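Trisivstead Household Help
Storage and Tidying
Posted in December by Wenda

How do I sort out a pile of white USB cables?

I have a plastic organizer box with compartments and far too many thin white charging cables. Every time I put them away they come out as one knot. Is there an order to do this in, or do I just pull?

Gerkis
Don't pull. Tip the lot out on a table and gather the USB-A plugs in one hand, metal ends together, so the cables hang down. Then work on one cable at a time with the other hand. Pinch it near the fist and lift it into a loop so you can see which way it runs.

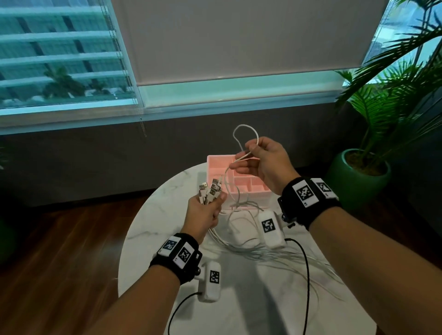

Munasinghe
Same as above, but start from the loose ends if the knot is tight. I did 21 of them in an evening. Once a cable is free, wind it around two fingers and close it with a twist tie - not too tight near the plug. One length per compartment works for me. If yours are all the same length, sort by the small end instead.

trisiv_420
just throw out the ones that dont charge. i had 2 good ones in the whole drawer

Related
Labels that stick to plastic boxes
Where to recycle old chargers
Which drawer dividers fit a shallow drawer?
Untangling necklace chains
Is a 700 piece puzzle too big for a round table?

Contact | Copyright Trisivstead Household Help | Back to top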